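How to pack a box for shipping without paying for air

Most packing advice comes from people who sell packing supplies, so take it with some salt. I mailed 64 parcels last year and three arrived damaged. Every one of those was "protected" with the pricey air pillows.

Start with the box. Ignore the sizes printed on the store rack and measure your pile of stuff instead. Carriers may bill by volume, and a box that's too big costs you twice: once in postage, once in filler.

Put heavy items at the bottom. Clothes and other soft things can go around them, so you don't need to buy foam. I've never seen the point of wrapping a sweater in bubble wrap.

Snacks are trickier. Chip bags are already full of air and people assume that makes them tough. It doesn't. Keep them near the top, away from anything with corners.

Don't squash stuffed toys flat with a vacuum bag, whatever the package promises. Mine came out creased and stayed that way through December.

Close the flaps and shake. If something slides, add crumpled paper. Then tape the center seam and both edges. "Fragile" stickers are optional, and I doubt they do much.

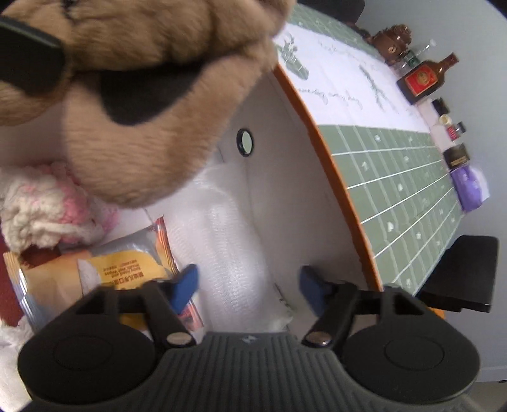 Plush toy and a snack-type packet, box still open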